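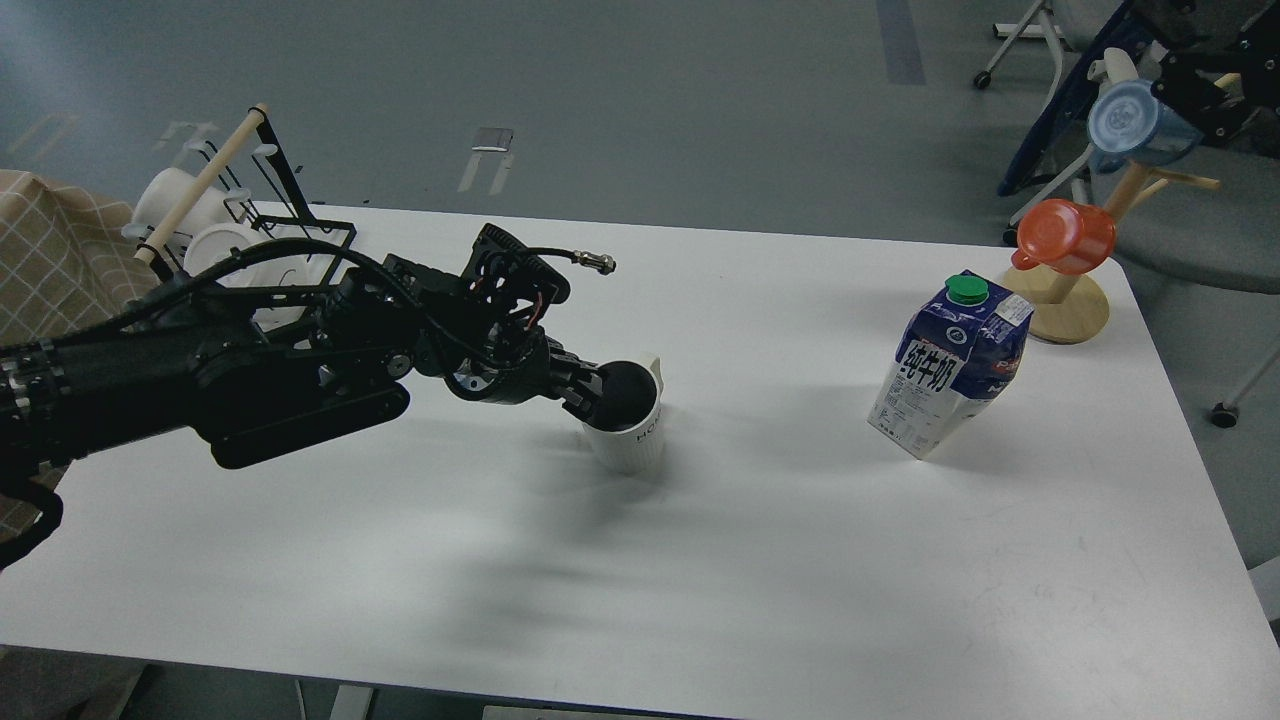
4.2 How owners decide when to install a system update

In the previous section we described how the update notices were delivered to the phones in our study. We turn now to what people did once a notice had arrived, which was, for us, the more interesting half of the work, and the half that took the longest to make sense of. Our log covers 966 owners of the Kelemen handset, all of whom had agreed to let the Clisik reporting tool record when an update notice was shown, when it was dismissed, and when the installation finally began. The tool did not record what else was on the screen, and it did not know who was holding the phone, so a certain amount of what follows rests on the diaries and on the conversations we had with owners afterward.

Our starting guess, and we were fairly fond of it, was that people put off updates because they did not trust them. Much of the earlier writing on the subject leans this way. A person has one bad experience, loses an app or finds that the battery drains by lunchtime, and from then on treats every notice with suspicion. We did hear stories of this kind, and some of them were told with real feeling. One owner could still recite the order in which her home screen icons had been arranged before an update shuffled them, and she had plainly not forgiven anyone for it. But when we set the diaries beside the log, distrust explained far fewer of the delays than we had expected. Most people who dismissed a notice were simply in the middle of something else.

The hour at which the notice appeared mattered a great deal. Notices shown in the early morning were dismissed quickly and were rarely returned to before evening, and several owners told us that they would never begin an update before leaving the house, whatever the notice said about how long it would take. Notices shown after dinner did much better. The phone was often near its charger by then, the day's messages had been answered, and a restart was no great bother. We had not planned to study chargers at all, but they came up so often in the diaries - the one by the bed, the one in the kitchen, the one that a teenager had walked off with - that we ended up adding a code for them in the second round of analysis.

It is worth saying something here about the two forms of the notice. The first, which we call the plain form, gave the name of the update, its size, and two buttons. The second, drawn up by Jianguo Peng with help from the people who maintain the Ister skin for this handset, added a short paragraph on what the update would change and offered to wait until the phone was charging. Figure 9 shows the flow from notice to installation for both forms, including the loop by which a dismissed notice comes back. Owners were assigned to a form at random at the start of February and kept it until the end of the study.

Figure 9. Path of an update notice from first display to installation, plain form (left) and extended form (right). Dotted lines mark a notice that is shown again after being dismissed.

We had hoped that the short paragraph would do most of the good, as it had taken a fair amount of work to write in words that everyone on the team could live with. The diaries were not very kind to it. Of the 33 owners who kept a diary in full, only two mentioned the paragraph without being asked, and one of those two wished it had been shorter. The offer to wait for the charger, on the other hand, was mentioned warmly and often, and owners of the extended form who accepted it tended to leave the matter alone afterward and let the update run overnight. A few said they had forgotten all about it until they noticed in the morning that the clock on the lock screen looked different.

There is one group that we should like to treat separately. Some owners had bought their phones through Fandivon, a reseller that holds back each update for its own testing before passing it along, so that these owners often read news of an update well before their own phones offered it. We had supposed that the wait would make them eager. It did for a handful, who checked the settings page every evening and wrote to us when the update was late. For the rest, the wait seemed to take the shine off things, and by the time the notice came they dismissed it as readily as anyone else. Because these owners were not assigned to the reseller at random, we are careful not to make too much of the difference, and we leave them out of the comparison of forms in Section 4.3.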